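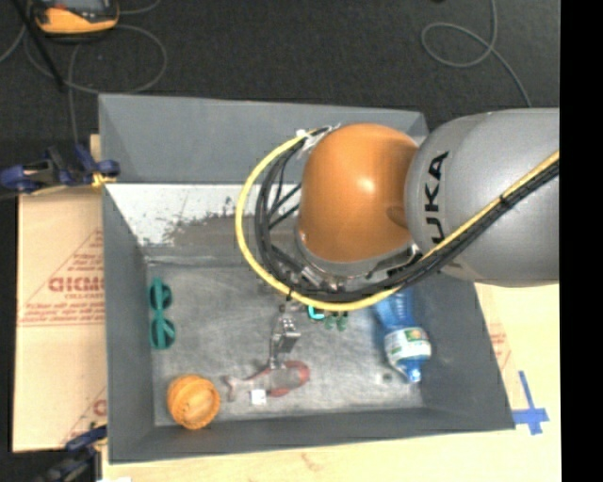 KUKA arm over the picking bin, mixed objects on the bin floor.

Planner rejects grasps close to the bin wall

Our team runs a bin picking cell with the Kallum planner, version 12. Items near the middle of the bin are planned without difficulty. For items lying beside a wall, such as the teal sunglasses, the planner returns "no valid approach" after 600 ms. The bin walls are sloped and are modelled as a single mesh. The cables around the wrist are covered by one cylinder in the collision model. Is there a recommended setting, or should the model be changed?

Posted by Wibisono Cell Team, 28th March

Golley_Support
The cylinder is the probable cause. A single cylinder large enough to enclose a cable loop will touch a sloped wall well before the gripper reaches the floor. Please replace it with several small capsules that follow the cable, and attach them to the wrist link. It is also advisable to check that the bin mesh has not been converted to a convex hull on import, as this fills the interior. The time limit may then be raised from 600 to 1,000 ms if required.

zemine_user
We had the same message in February. Increase the samples from 100 to 400.

Controls Desk, Zemine
More samples will not help where every approach is in collision. Users should first display the rejected poses in the viewer and note which pair of bodies is reported. If the pair is wrist cover and bin, the advice on capsules applies. If it is finger and bin, permit a tilted approach away from the wall.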